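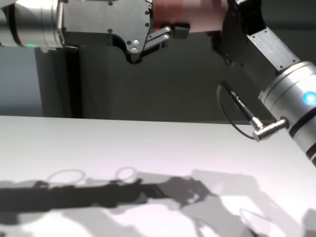
**How often do the gripper screws need checking on a bench arm that runs most days?**

Every 300 cycles, or once a week if you don't keep a cycle count. Check them again the day after any finger has been taken off and put back.

The rest of this page is what we do in the Cellach workshop on the two-arm bench. It should suit most small arms of the same sort, but go by your own manual for torque settings.

## Before you touch anything

- Park both arms clear of each other and let the program finish.
- Switch off at the wall. The stop button alone is not enough for work on the fingers.
- Wait 15 minutes if the arms have been working hard, as the joints hold their heat.
- Put a folded towel on the table under the gripper. Small screws bounce a long way on a hard top.

## Screws and linkages

Use a hex key with a clean, square end. A worn key rounds off the heads, and drilling one out takes a whole afternoon.

Go round the bracket in a cross pattern and nip each screw up a little at a time. If one turns freely, take it right out, wipe the thread and put on one small drop of medium threadlock. Leave it overnight before any lifting.

The finger links should swing without side play. Hold the tip and rock it gently. A faint click usually means a worn bush – we keep spares in the Rislow tin on the second shelf. Don't oil the links. Oil picks up dust and ends up on whatever you are handling. A dry cloth, then a dab of PTFE grease on the pins, will do.

## Cables

Most faults we get are cable faults, and most of those are at the plug.

1. Check that the threaded collar is finger tight. No pliers.
2. Look for a flat or shiny patch on the cable where it has rubbed.
3. With the power back on, jog the joint slowly from one end of its travel to the other and watch the loop. It should never pull straight.
4. If it does, slacken the nearest tie and feed through a bit more. A loop that hangs too low will snag, so go 20 mm at a time.

Hook-and-loop ties are better than plastic ones here. Mireille Lacroix cut a plastic one off in November and nicked the cable with it, and we lost the arm until the new lead came.

## Cleaning

Wipe the covers with a barely damp cloth and a little washing-up liquid. Keep spray bottles away from joints and plugs – spray the cloth instead. A soft paintbrush gets the fluff out of screw heads.

## Starting up again

Clear the table, towel included. Run the slowest program you have, 9 times through, with a hand near the stop button. Listen as well as look. Then write the date and your initials in the book by the door.

Spare hex keys are in the drawer marked Funville. If the last one has gone, tell Zorica Pavlović and she'll order more.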